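The tables are back, and they look wonderful

If you've been up to the first floor at Molo since the middle of last month you'll have seen the dust sheets, smelled the oil and probably been shooed back down the stairs by me. Sorry about that! The long worktops are finished, every one of them, and I have been going round stroking them like a person with a new cat.

For anyone who joined after the autumn open day: the tops came to us from the old Likton drawing office when it closed, and they had had a hard life. Tea rings, glue, a great many initials, and a coat of something yellow and sticky that Danang Rondonuwu thinks was floor varnish. We asked in the last newsletter for help and for money, and you gave us both. The appeal raised £1,459, which paid for the abrasives, the finish, the hire of a decent extractor and a very large number of sandwiches.

What I hadn't expected was the grain. Under all that yellow it was hiding great loops and arches, the sort you get when a board is cut so the rings run out through the face of it. It changes all the time too. Stand by the window and it goes pale and silvery, then take two steps to the side and the brown comes up warm again. 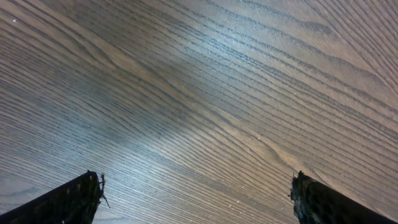 The grain on one of the finished tops, with the light on it.

Danang did most of the finishing and he would like it known that patience was involved. He put on thin coats, left each one overnight, and rubbed back lightly in between. He tried a dead matt finish on an offcut first and we all thought it looked a bit dusty, so we went up to something with a soft shine. It shows every crumb (I have been caught blowing on it) but it wipes clean in seconds and it makes the whole room feel lighter.

The colour has divided people, I should say. In the evening, with the lamps on, the wood goes a proper orangey brown, like strong tea with a drop of milk. I love it. A few of you have said you'd been hoping for something paler, and I do understand, but we didn't want to bleach it and lose those lines. They run so nicely along the length of the top that it seemed a shame to do anything but leave them be.

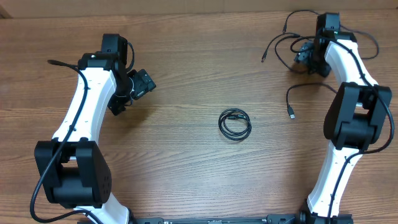 Yeshi Gidey wrote in to say that she was on the pale side of the argument until she spent an afternoon working up there, and that she has now changed her mind completely. She also asks whether we could please have felt pads under anything heavy, as she would hate to see the first scratch and would hate even more to be the one who made it.

Good idea, Yeshi, and the pads have been ordered. They'll be in the drawer under the window with the spare fuses. Please help yourself, and if you use the last sheet put a note on the board.

A few other bits while we're on the subject. Hot mugs go on the cork mats, which Pramanik very kindly cut for us out of leftover flooring. Soldering is fine on the silicone sheets and nowhere else. Tape is all right for an hour or so but please don't leave it on overnight, particularly the black stuff, as we've tested it on the offcut and it does leave a mark. And cables! By all means spread them out while you're busy, that's what a big table is for, but do coil them up and hang them on the hooks when you go home so the next person gets to enjoy the wood as well. 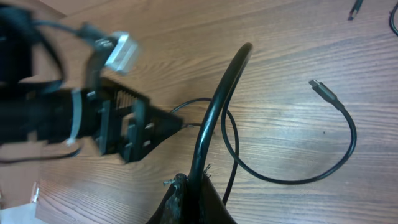
Next: the Wadolard shelves

With the tables done we're turning to the shelving, which has been sitting in the corridor in bits since before Christmas. It's good solid stuff and it only wants a clean and some new brackets. We're hoping to have it all up by the end of April. If you can hold a spirit level, or hold the other end of something while another person holds the spirit level, come and find me or Danang. There will be sandwiches again.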